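The January of no groceries (well, almost)

So I did the thing I said I'd do back in the fall and ate out of my own pantry for the whole of January. Milk, eggs, and fresh fruit and veg were allowed. Everything else had to be in the house already. I'm writing this on Fri 2 February with a bowl of real, just-bought pasta next to me and I have to tell you, it tastes like a vacation.

The idea came from Isabelle MacDonald, who I've known since our kids were in diapers and who has done it three years running. She told me I'd be fine for the first week, bored in the second and weirdly proud by the third. She left out the part where you eat lentils on your birthday. (My birthday is the 23rd. I put a candle in them.)

I started by pulling everything out onto the kitchen floor, and wow. 14 cans of chickpeas! I don't even remember liking chickpeas that much. I think every time I went to the store I had a vague feeling we were out of them, and every time I was wrong. There was also a jar of Söderlund pickled beets from two apartments ago, four kinds of rice, and a bag of something gray that my husband Lajos swore was buckwheat and that I swore was not. It was buckwheat. He's been pretty smug about it.

Week one was easy, like she said. Chili, fried rice, tomato soup from the good cans. I baked bread twice and felt like a pioneer. Then the coffee ran out on day 9 and I had to make a ruling, and the ruling was that coffee is a vegetable. 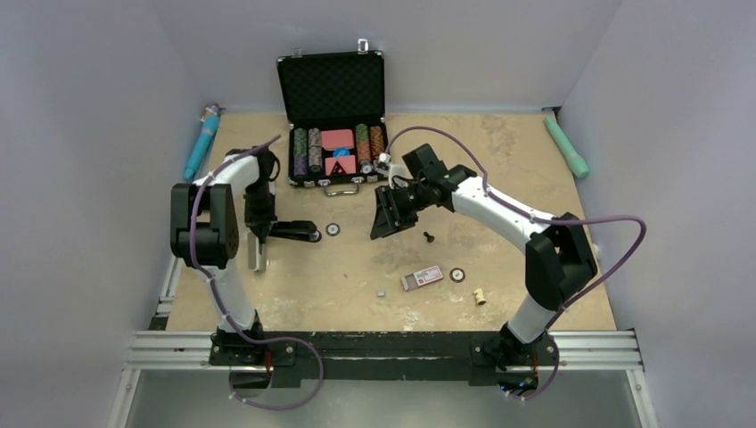 Week two is when the money side got interesting, and the money side was the whole reason I wanted to do this. We normally spend $200 a week on food for the four of us, and I could never have told you where it went. I'd tried apps before and they all made me feel scolded. So this time I went with something I could hold in my hands, which was poker chips. You know those cases with the silver edging and the little carrying handle, where the chips sit in rows inside? One of those. Green was for fruit and vegetables, purple was for milk and eggs, and the white ones were for "I caved." Each chip was worth five dollars, and when I spent the money the chip went in a soup bowl on top of the fridge. The kids thought this was hilarious and my younger one kept trying to buy crackers off me with a gray chip, which had no value whatsoever, and I told her so, and she said neither did my rules.

I only moved three white chips over the whole month. Two were for the coffee. One was a frozen pizza on a night when everybody had a cold and I just could not look at another bean.

The best thing I made was a total accident. I had half a bag of red lentils, a can of coconut milk and the last of the Butell curry paste, plus one sad sweet potato, and I threw it all in the pot and went off to help with homework. I forgot about it for way too long and it cooked down into this thick, sticky, almost jammy stuff that we ate on toast. On toast! My son had thirds. I've tried to make it again since and it was only okay, so I guess you have to forget about it properly.

The worst thing was the beet risotto. It was very, very pink and it tasted like vinegar. Lajos ate his whole bowl without a word and then asked if there was any bread.

Okay, totals. Fresh stuff, coffee and the pizza came to $102 for the month. Our usual January bill would be more like eight hundred, so by my math we kept $698 that would have just wandered off. Some of that is a bit of a cheat, I know, as we'll have to fill the cupboards back up eventually, and I did go slightly wild yesterday in the cheese aisle. But it was still more than enough to pay for the new tires, and I didn't have to touch the savings.

A couple of people asked me last time if you need a chest freezer to do this. We don't have one! Just the regular one on top of the fridge, and mostly it had peas in it and a bag of bread heels I'd been saving for stuffing.

I'm planning to go again in April, probably just two weeks of it, and Isabelle says she'll do it with me so we can swap whatever we're sick of. If anyone local wants in, leave a comment. I still have five cans of chickpeas and I'm willing to trade.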